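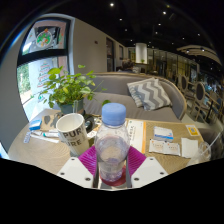

Lounge table 33, window side. Bottle on the red coaster, magenta mat underneath.

Ticket 2658 – Table surface not stable under bottles and cups
Site: Samari Lounge, upper floor
Raised by: floor team
Handled by: Mumby Fixtures, support desk
Priority: low
Status: closed, one follow-up open

Reported problem
Guests at table 33 say that tall items lean or slide when set down near the middle. Water bottles are the worst. Paper cups are fine when full and move when nearly empty. No breakage so far, one spill in October on the sofa side. Staff have been putting a coaster under the bottle as a workaround. It helps but does not fix it.

Setup at the table
Round table, woven beige placemat, ribbed silicone mat on top of the placemat, round coaster for the bottle. Plant in the dark green pot at the back left. Menu, sachets and napkin to the right of the bottle. Grey sofa behind.

Log

09:10 – Checked the floor first. Spirit level on bare floor, no slope worth noting. Moved the table one step away from the sofa and back again. No change.

09:25 – Cleared the table and took off the placemat. Level on the bare top reads flat in both directions. Pressed on the rim at four points. Slight rock toward the window. One foot was not touching the floor. Turned the foot down until it did. Rock gone.

09:40 – Put everything back as it was. Bottle still leans a little. The foot was a real fault but not the reported one.

09:55 – Tested the layers one at a time with a 1000 ml bottle, half full.
Bare top: stable.
Placemat only: stable, slides if pushed.
Placemat and silicone mat: stable in the center of the mat, leans when the base sits half on and half off the edge.
Placemat, silicone mat and coaster: stable if the coaster is fully on one surface. Leans if the coaster bridges the mat edge.

10:20 – Repeated with an empty paper cup. Same result at the mat edge. On the woven placemat alone it moves if the weave has a raised strand under it. Found two raised strands and pressed them flat. They came back up after a few minutes.

10:35 – Measured the silicone mat at its widest point: 195 mm. Too small to hold a bottle and a cup side by side, so one of them usually ends up on the edge.

Cause
Step in height at the edge of the silicone mat. Made worse by the short foot and by wear in the placemat.

Fix applied
Foot adjusted and locked. Placemat turned over, the reverse side is flatter. Floor team told to keep the coaster either fully on the mat or fully off it.

Follow-up
Ernia can supply a larger mat in the same ribbed type. Pascu has a thinner one that may do without a coaster. Samari to choose. Color is not a concern for us – both come in several.

Reply from site, 16:05
Table has been fine through lunch. Cup still slides a bit on the placemat when someone leans on the table, we can live with that. We would prefer the thinner mat if it can be washed in the dishwasher. Please check and let us know the price for one. Plant stays where it is.

Support desk, 16:30
Asked Pascu about washing. Main ticket closed, mat order stays open under the same number.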